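Progress report to the Cindby Fund
Project: Lokholm, a writing checker for people who work in a second language
Prepared by Thérèse Arsenault, project lead
Period covered: first half of the grant, up to the end of January

Dear Revathi Venkataraman,

I send you the second report on Lokholm. The first report was mostly about hiring and about the agreement with our language partner Dutitz, so this is the first one where I can write about the checker itself. I follow the same order of topics as in the work plan.

1. Error collection

The plan asked for 600 corrected texts from adult learners before the end of the period. We have 523. The missing texts are mostly from the group of Polish speakers, where our contact at Piątek changed jobs in the autumn and we had to sign the consent forms again with another person. The forms are now signed. Mélanie Turcotte expects the remaining texts in the next period and I have no reason to doubt it.

The texts are short work letters, complaints, requests for leave and similar. Each one was corrected by two teachers who did not see the work of each other. Where they disagreed, Mélanie made the decision and wrote down why. These notes became longer than we expected, but they are already useful. In many cases both teachers were right, and the sentence could be repaired in two different ways. We decided that the checker should show both ways when this happens, and the data format was changed for it.

2. The checking engine

Dwight Thibodeau finished the rules for articles, for prepositions after common verbs, and for agreement between subject and verb. The rules for word order are started. Commas are not started, and I ask below for a change concerning them.

The biggest difficulty in this period was false alarms. A learner who receives a red line under a correct sentence will often change it into a wrong one, and he or she also loses trust in the tool. In the October version this happened too often with names of companies and with job titles. Dwight added a list of exceptions and a second pass which looks at the whole sentence before a line is shown. The teachers tell us it is much better, especially in the letters, less so in texts with many abbreviations.

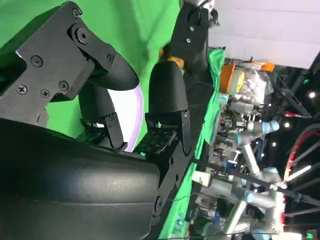 Explanations are the part of Lokholm which makes it different from a usual spell checker, and here the work is slower than planned. Every correction should come with one or two sentences in simple words, and each sentence is written by a person. We have 80 explanations ready and approved. The hardest are those for small words that the learners use for position. For the entry on "between" Darcy McIntyre now uses the photo with two black finger pads, where something white and curved can be seen through the gap, and the explanation says: "The white surface is visible between the pads." Learners often write "among the pads" or "in the middle of the pads" for this, so the entry lists both with a short note. The entries for "across" and "along" are still in discussion, and "at" will probably be divided into several parts.

3. Testing with users

We had six test sessions with evening classes. The learners liked that the explanation opens only when they click on the line - in the earlier version it opened alone and covered the text. They did not like the grammar terms. Words such as "determiner" and "clause" were removed from all the learner screens after the third session, but they stay in the screen for teachers, who asked for them.

Some learners accepted all the suggestions without reading. We do not have a good answer to this yet. Darcy would like to try a version where the learner first sees only the line and must make one attempt before the correction is shown. I am careful about it, as people who write a letter at work do not always have time for an exercise. We will test it with one class only.

4. Budget

Spending is below the plan for teacher fees, which follows from the missing texts, and a little above it for server costs. The total is inside the approved amount. The detailed table is sent separately by our office.

5. Requests to the Fund

First, I ask to move the comma rules to the last period of the grant. They depend on the word order rules, and it would be a waste to write them twice.

Second, I ask for your permission to use a part of the unspent teacher fees for the writing of explanations. The sum is marked in the table.

6. Next period

Mélanie will close the collection of texts. Dwight will continue with word order and then with questions and negation. Darcy will finish the entries for position and time, and begin the ones for verb tenses. A test version for teachers at Dutitz is planned before the summer break, and we will send you the access at the same moment as to them.

I am available for a call if any point is not clear.

With kind regards,
Thérèse Arsenault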